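Llegué a la facultad con la libreta equivocada (la de la compra, para más señas) y con catorce preguntas apuntadas en el móvil, y al final solo hice tres. La coordinadora del primer curso de Skekatside habla deprisa, se ríe mucho y contesta a lo que le apetece, así que me dejé llevar.

Yo quería saber por qué han cambiado el seminario de entrada, el que hace todo el mundo antes de elegir especialidad. «Porque los chavales llegaban a segundo sin haber discutido nunca un texto en voz alta», me soltó, antes de que yo encontrara el bolígrafo. Antes era una clase magistral en el aula grande, con examen en enero y apuntes que pasaban de una promoción a otra. Ahora son grupos de treinta, un tema por grupo y un trabajo que se escribe, se critica y se vuelve a escribir.

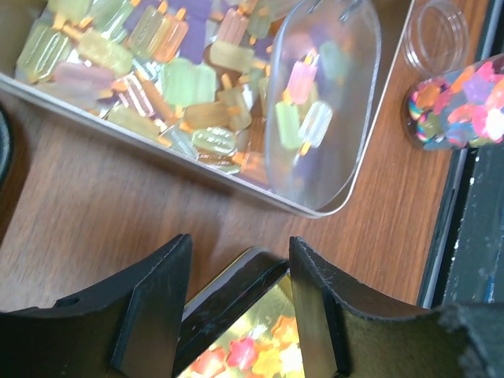
Le pregunté si no le daba miedo la parte de volver a escribir, que a mí con dieciocho años me habría parecido una tortura. «¡A ellos también se lo parece! El primer borrador me lo entregan como si fuera el definitivo, con portada y todo. Luego se lo devuelvo lleno de preguntas y me miran fatal una semana entera». Los temas los propone cada profesor: este año hay uno sobre mapas antiguos, otro sobre el ruido en las ciudades y otro sobre el pan, que se llenó enseguida y dejó a 59 estudiantes en lista de espera. Yo también me habría apuntado al del pan, la verdad.

Hablamos un buen rato de los profesores, que no todos estaban encantados. Una colega de química le dijo que ella no sabía enseñar a argumentar. «Y le contesté que lleva toda la vida haciéndolo en el laboratorio, solo que lo llama de otra manera». La colega repite en otoño, por lo visto, y con grupo doble.

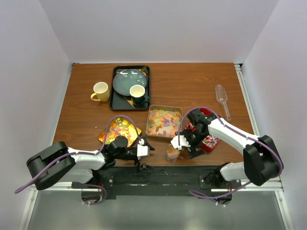 Vida universitaria | Entrevistas

De dónde salió la idea me lo contó ya en el pasillo, camino de la cafetería. Había pasado una temporada en Ukstead, en un programa parecido que se llamaba Thaler, y volvió con una maleta de fotocopias y muchas ganas de pelea. «Copié lo que pude y lo que no cabía en nuestro horario lo tiré». Lo que más echa en falta son las tutorías largas, porque aquí los miércoles se queda sin sala a media tarde y acaba atendiendo a la gente en la escalera.

¿Y la nota? Pues cuenta la participación, cuentan los borradores y cuenta menos de lo que yo pensaba el trabajo final. Hay estudiantes que protestan por eso, sobre todo los que escriben bien a la primera. Ella lo entiende y no piensa cambiarlo, al menos hasta julio, cuando se sientan todos a revisar el programa.

Nos despedimos en la puerta, ella con un café en cada mano y yo con el móvil sin batería. Me pidió que pusiera que todavía busca a alguien para el grupo de primera hora, el de las ocho. Puesto queda.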